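Arm keeps faulting when it opens a door, and last night it dropped itself

tilegrout_tom
Posting before I take a hammer to it. I have a Kelska mobile base with an Andier arm on top, bought used, running the stock door routine plus some scripts of my own. The job is simple: roll up to an interior door, grab the knob, turn, back away in an arc, let go. It did this fine for most of the spring. Now it gets the door partway and throws a torque fault on joint 4, and last night the brakes didn't catch after the fault. The whole arm sagged down onto the door like a drunk uncle. No damage except to my opinion of it.

Fault log says code 492, "joint load exceeded." Torque limit is at 100 percent, factory setting. Firmware is the August one.

What I've done: rebooted it, re-homed it, rebooted it again with more feeling.

Siham Smadi
Two separate problems and you're only asking about one of them. A torque fault is the arm doing its job. An arm that sags after a torque fault is an arm with a bad brake, and you should keep your hands, your feet and any pets out from under it until that's fixed. Please tell me you weren't standing there.

tilegrout_tom
I was standing next to it.

Siham Smadi
Don't.

bracketcreep
492 on these is the round knob problem nine times out of ten. The routine assumes a lever handle. On a knob the fingers slip, the controller squeezes harder, the wrist winds up, and joint 4 takes the bill. Put a lever on the door and go live your life.

tilegrout_tom
The door is older than I am and has a brass knob with a keyhole in it. My wife has said what will happen to the robot if the knob changes.

bracketcreep
Then get a nicer robot or a different wife. (Kidding. Robots cost too much.)

Raghda Haddadin
I don't buy the knob theory, sorry. He says it got the door PARTWAY. If it was slipping on the knob it would fault before the latch cleared. Faulting in the swing means the base isn't following the arc the arm thinks it's following. The hand goes one way, the wheels go another, and the joint in the middle gets an argument from both sides.

Tom, what's your floor? And is there a threshold?

tilegrout_tom
Tile, big squares, laid diagonally. Dark strip at the doorway, slightly raised, and a woven mat past that. The base stays on the tile side the whole time though.

Raghda Haddadin
Anything on the floor near where it backs up?

tilegrout_tom
Define anything.

Raghda Haddadin
Tom.

tilegrout_tom
There may be a stand.

bracketcreep
Still the knob. I ran one of these for 1000 cycles at my old job and the only 492s we got were on round hardware. Change my mind.

Raghda Haddadin
Did your test door have a stand parked behind the robot?

bracketcreep
It did not, I'll give you that one.

Siham Smadi
You can both be right about joint 4 and he still has a brake that lets go. Power it down, support the upper arm with a strap or a block, and do the static hold test in the service menu. If it drifts at all, stop there and call Akl, they do the brake swaps. And do NOT raise the torque limit. Somebody always comes along and says raise the torque limit.

wobblyservo
Have you tried raising the torque limit?

Siham Smadi
I'm going to go lie down.

tilegrout_tom
OK, strap's on, arm is off, and I'm keeping my distance. I pulled the wrist camera pictures from the test door. Sticking one in so Raghda can see the floor and bracketcreep can look lovingly at the knob.

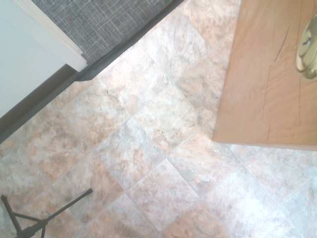 What to try, in order (Raghda Haddadin)

1. Move the stand. Those legs are thin, black and down at floor level. If your base scanner looks over the top of them, the base won't know they're there until a wheel does.

2. Leave the crack alone for now. I see the little one up by the dark strip. A hairline won't steer a base that size. If the tile rocks when you step on it, different story.

3. After the brake is sorted, and only then, run the arc with the gripper open and the door not involved. If you get 492 with nothing in the hand, it's the base or the joint. If it runs clean, bracketcreep may gloat.

4. Check the hinge side setting. The used ones often come with somebody else's door saved in them.

bracketcreep
I will gloat in moderation.

tilegrout_tom
Did the hold test. It drifts. You can watch it go, very slowly, like it's thinking about sitting down. So the arm is going to Akl and the door and I are back to opening each other by hand. Hinge setting was also wrong, it was saved as left from the previous owner. Stand has been moved. I don't know which of these gets the blame for the 492 and I won't until the arm comes home.

wobblyservo
So did you try the torque limit or no

Siham Smadi
Thread muted.

Related threads
Inonell gripper pads: replace or flip them over?
Kelska base drifts left on carpet
Andier arm, brake click on power up, normal?
Battery gauge says 100 and then it dies
Door routine: lever vs. knob (long)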